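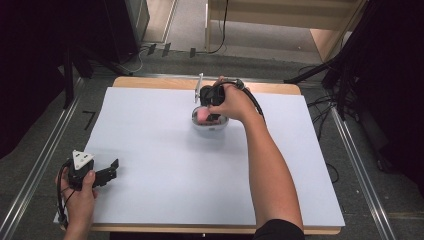
Rapport d'avancement du projet Zaki - réemploi des savons solides
À l'attention de Mme Visitación Collado, fondation Bendach
Mardi 16 novembre 2021

Madame,

Je vous adresse le deuxième rapport sur l'emploi de la subvention. Il concerne la période commencée en octobre, quand nous avons pu nous installer dans la salle de tri.

Le travail se fait maintenant sur une table en bois clair, couverte par une grande planche blanche. Le choix de cette planche a été discuté avec l'atelier Brosen, qui proposait d'abord un revêtement gris. Nous avons préféré le blanc : les miettes de savon s'y voient tout de suite, et le nettoyage entre deux lots est plus rapide. Pour poser les pièces à examiner nous utilisons des petits bols ronds, blancs eux aussi.

La collecte auprès des maisons d'hôtes a donné 483 savons, pour un objectif de 515. Le retard vient d'une seule maison, qui a fermé plus tôt que prévu pour des travaux. Elle nous a promis son carton avant la fin du mois, et je pense que l'objectif sera atteint sans dépense supplémentaire.

Chaque savon est regardé sur ses deux faces, puis classé selon son usure. La catégorie B reste la plus difficile à définir. Elle comprend les pièces qui ont encore leur forme entière mais dont la surface est marquée.

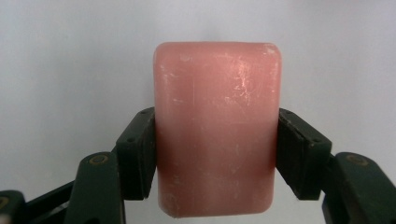 Page 2 / 12

Sur un savon rose comme celui-ci, les rayures fines et les traces blanchâtres sont surtout dans la moitié haute, avec un petit éclat clair près du coin. Les coins sont arrondis et les bords paraissent adoucis. Nous le mettons donc en B : il peut être râpé après un simple grattage de la surface. Au début, certaines pièces de ce genre partaient en catégorie C, et nous avons repris le tri des premiers cartons pour corriger cela.

La fiche de classement a été réécrite par M. Anas Bouzid. Elle tient sur une page et demande de noter la couleur, l'état des bords et la présence de résidus. Le poids est noté à part, car la balance se trouve dans l'autre salle - ce point n'est pas très pratique et nous cherchons une solution.

Dépenses : la planche, les bols et les bacs de rangement sont payés. La facture Dakov pour les râpes n'est pas encore arrivée. Je vous l'enverrai dès sa réception, avec le tableau mis à jour.

Pour la période suivante, nous prévoyons de finir le tri de la catégorie B et de commencer le râpage par les savons roses, qui seront traités séparément pour ne pas mélanger les teintes. Je vous prie aussi de bien vouloir nous confirmer si le reste de la ligne « petit matériel » peut être utilisé pour une seconde balance.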